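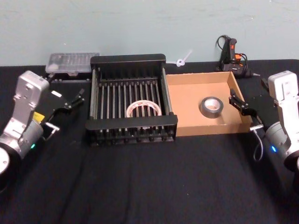 Section 3. Setting Up a Team Travel Grant

Follow this section when a national or regional federation has been awarded public money for a tournament and the award has to be entered in Plumolow before anyone can travel. You need the signed award letter, the squad list and the match calendar from the organizers. Only a user with the Finance Lead role can complete steps 4 to 9. A Team Manager can complete the rest.

3.1 Create the grant record

1. Sign in and open Grants from the left-hand menu.
2. Select New Grant, then Public Funding. Do not use Sponsorship, even if a sponsor is matching part of the award. Matching money gets its own record (see Section 5).
3. Enter the name of the awarding ministry or council exactly as it is printed on the letter. The name is copied to every receipt.
4. Enter the full amount awarded in the local currency. Leave out commas and currency signs.
5. Attach the letter as a PDF and select Save Draft.

Note: If the letter covers more than one team, create one record for the whole amount and divide it in 3.2. Two records with the same letter number will be rejected at audit.

3.2 Divide the grant between teams

6. Open the draft and select the Allocations tab.
7. Add a line for each team. Senior women, senior men and age-group squads are listed separately. A team missing from the list has to be registered first under Settings > Teams.
8. Enter the amount for each team. The balance at the foot of the tab must read zero before you can go on.
9. Select Lock Allocations.

CAUTION: Locked allocations cannot be edited. To move money from one team to another after this point, you need a written transfer approved by two Finance Leads, and bookings for both teams are frozen until it is approved.

3.3 Add the fixtures

10. Open the Fixtures tab and import the organizers' calendar, or type in each match by hand.
11. For each away match, enter the host city, the arrival date and the departure date. Allow at least two nights before kickoff if the squad crosses more than three time zones.
12. Mark training camps as Camp. A camp marked as Friendly is charged to the wrong budget line.

Note: Postponed matches should be moved, never deleted. Deleting a match also deletes its hotel and flight quotes.

3.4 Set allowances

13. Open Allowances and choose Player, Coaching Staff or Support Staff.
14. Enter the daily rate from your federation's own schedule. The system accepts rates up to 1,000 per person per day. Higher rates need an override code from the Jakau help desk.
15. Match bonuses go under Bonuses, on the next tab. They are not paid until the result has been confirmed by the match commissioner.

Players who join the squad late are paid from the day they report to camp. Enter that day in the Start column, or the full period will be paid.

3.5 Check and release

16. Select Preview and read the summary against the award letter.
17. Select Submit for Release. The request goes to the second approver by email.
18. When the status changes to Released, print the summary and file it with the letter.

Release usually takes roughly 2 working days. During the July qualifying rounds it can take longer, so submit early if flights are being held.

If the status stays at Pending, check that the second approver has an active account. In the Ollcombe trial, most delays came from approvers who had left the federation and had not been replaced in Settings > Approvers.

3.6 Messages you may see

Balance not zero: Return to 3.2 and check for a line entered twice.
Letter number in use: Another user has already opened a record. Search under Grants > All.
Squad over limit: The squad list is longer than the tournament rules allow. Remove reserves or mark them Self-funded.

Section revised 07/12/2021 by Chie Onishi. Questions about roles and override codes go to Nafula Lema at the Jakau help desk.

We use cookies to keep you signed in and to see which help pages are read. By continuing to use this site you accept our cookie policy. Accept | Manage settings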